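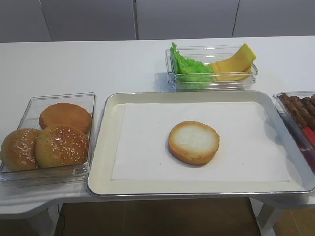
Toasting the bun: yes or no?
Forum > Food and Drink > Barbecues and Burgers

makmont_mick
Having nine people round on Saturday and my brother-in-law has informed me that an untoasted bun is "basically a sandwich". I've never toasted one in my life. Am I a savage?

Rosaire L
Yes. Cut side down in a dry pan until it's brown. Otherwise the juice goes straight through and you're eating wet bread over the sink.

oldrich63
Disagree. A decent soft bun is meant to soak things up. Toast it and the filling shoots out the back at the first bite. I have the shirts to prove it.

Rosaire L
You're toasting both sides, aren't you.

oldrich63
I put them in the toaster like a normal person.

Rosaire L
There we are then.

Hala_S
Bottom half only. The lid isn't holding anything up. Also mayo on the bottom before the lettuce, and the tomato nowhere near the bread. I've had this argument with my husband every summer and he still starts with tomato.

afiq_m
What bun though? The Drellano ones go to dust if you look at them. The bakery in Buscombe does a potato roll that would survive a flood.

makmont_mick
Supermarket own brand. Sorry.

afiq_m
Toast them, then. Possibly twice.

oldrich63
Nine people, one pan, eighteen halves. He'll be serving the last one in November.

Hala_S
Under the grill, all at once, and don't go off to find the ketchup.

makmont_mick
Right, grill it is. Brother-in-law can bring his own sandwich.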